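Equipment Plan and Budget for the Kitchen Appliance Bench
Student project report, Yazzie Group
Nov 21, 2019

1. What we were asked to do

Our group was given the job of planning the equipment for a bench where a small robot arm can practise using household appliances. The work itself starts in May. This report covers only what to buy, what to borrow and what to leave out. Programming is dealt with in the second report.

The department set a limit of 1,810 pounds for the whole bench. The arm is already owned by the lab and does not come out of this sum. Everything else does: gripper, fingers, camera mount, table covering, appliances, spare parts and delivery.

2. The gripper

We compared two parallel grippers. The Clustau model is cheaper and lighter but opens only 77 mm. The Nerkeck model opens 140 mm and comes with a wrist plate that fits our arm without an adapter. At first we preferred the Clustau, as none of the handles or knobs we had in mind are wider than its opening. We then looked at what else the bench will need later, such as bowls and small boxes, and changed our choice to the Nerkeck.

The price difference is large for a budget of this size. We made it up by dropping the second camera and printing our own fingers. The printed fingers have a rubber pad glued on the inside face. We have planned for nine pairs, as the pads wear and the first few prints are likely to be spoiled while we get the settings right.

3. Camera mount and table

The lab will lend us one camera. It needs a rigid stand, which we priced at two shops. Gulcombe had the better price but a longer delivery time. We have put the Gulcombe stand in the plan because there is plenty of time before May.

Table covering was a small item that took more discussion than expected. A bare top is easy to wipe, but it gives reflections under the lab lights. Cloth is cheap and dull in colour, though it moves when something is dragged over it. We have allowed for clips and double-sided tape.

4. Appliances

We decided that appliances should be ordinary ones from a shop and not training models. They are cheaper, and the results mean more if the arm can work something people have at home. Each appliance on the list had to meet these points:

Has at least one part that moves when pulled, turned or pressed
Light enough for one student to lift
Can be used for practice without being switched on
Spare can be bought if the first is damaged

A kettle, a toaster oven and a rice cooker met all four. A microwave was considered and left for next year. 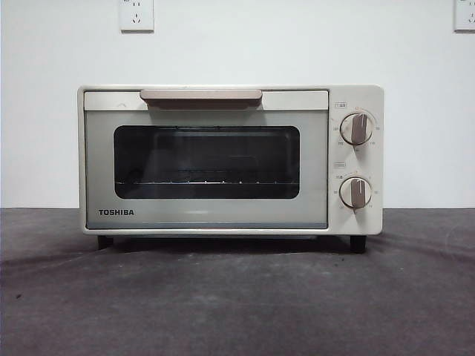

For the money, the toaster oven gives us the most practice tasks of any item in the plan. One appliance covers both pulling and turning: there is a long bar handle across the upper part of the door, and two round knobs one above the other on the right, each with a raised grip bar. The dark covering under it has some wrinkles, so the allowance for clips and tape stays in.

5. Still to be settled

The supplier of the wrist plate bolts has not replied. We also need to know if the lab will pay for delivery separately – if so, the second camera could go back on the list. Safety checks on any appliance that will be plugged in have to be booked through the department, and the fee is not yet in our figures.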